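How to Run a Robot Arm Demonstration on an Open Day

Posted 2023-08-27

These are the steps we follow at the Nimden lab when we open the floor to visitors and show an arm doing tabletop tasks. They were written down after our spring open day in Trenitz and changed a little since. You will need to adapt them to your own arm, your own room and your own safety rules.

Pick the task

Choose a task that people know from home. Picking up a pot, moving a toy and opening a small drawer all work well. Visitors can tell right away what the arm is trying to do, and you can spend your talking time on how it is done. Tasks with small metal parts or test blocks need too much explaining.

Keep each run under 2 minutes. A group standing on a hard floor will give you that much attention before people start talking among themselves. If your task takes longer, split it and let the group move around between parts.

Shiny objects are harder for depth cameras than dull ones. If you plan to use a metal pot, test it under the same lights and at the same time of day as the visit. We lost most of a morning to this once, when the sun came in low and the arm kept reaching a little too far.

Set up the table

Clamp the tabletop to the robot's mounting platform. Use at least two clamps and check them again before every group. A table that moves by the width of a finger will ruin any motion you recorded earlier.

Mark the floor with bright tape so you can put things back if somebody bumps them. Use one color for this and a different color for the visitor line. We used the same color for both in the first year and people stood on the wrong marks all afternoon.

Put out only the objects you need, plus two or three for variety. Soft things such as a folded cloth are good to have on the table. They come out a little different each time, and visitors often ask about that.
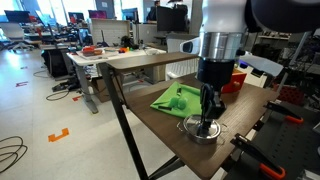 Before the doors open, run the full task from start to finish five times in a row. If it fails more than once, slow the arm down. We set ours to 60 percent of its normal speed for visits and drop to 30 percent for school groups. Slow motion also gives the speaker time to talk.

Check the grip separately. Close the gripper on each object by hand control and lift it a short way. Thin metal edges can slip at a force that holds a plastic toy without trouble. Write down the setting for each object and tape the list next to the keyboard.

Place the people

Two staff members are enough for one arm. One talks to the visitors. The other stays at the stop button, watches the arm and does nothing else. Do not let the person at the button answer questions, even easy ones.

Keep groups to twelve or fewer. Put children in front, behind the line. Bags and coats go on a rack by the door, well away from any cables.

The full reach of the arm is longer than it looks when it is folded over the table. Measure it with the arm stretched out, add a safe margin, and put your line there. Our arm needs a line 1,322 millimeters from the center of the base, and we move it back further when the room allows.

Run the demonstration

1. Tell the group what the arm is going to do and how long it will take.
2. Say out loud that the arm is about to move. Wait for the person at the button to nod.
3. Start the run. Talk during the long moves and stay quiet during the grasp.
4. When the run ends, park the arm and say that it is parked.
5. Take questions. Only then reset the objects.

If a grasp fails, let the arm finish and go back to its start position. Do not reach in to help it. Tell people what went wrong if you know, and run it again. Visitors are more interested in a second try than you might expect, and almost half of our questions come after one.

Common questions

Someone will ask whether the arm is being driven by a person. Have a clear answer ready for each part of your program. In our Troreck sessions we show hand control first and a programmed run second, and say which is which before each one.

Someone will also ask what it costs. Decide in advance whether you want to answer.

After the last group

Park the arm, switch off the power at the controller and take the loose objects off the table. Leave the clamps on if you have another visit that week. Save the logs under the date of the visit and note any stops. We are running the same program again in November at the Cheng building, with a shorter talk and one more break for staff.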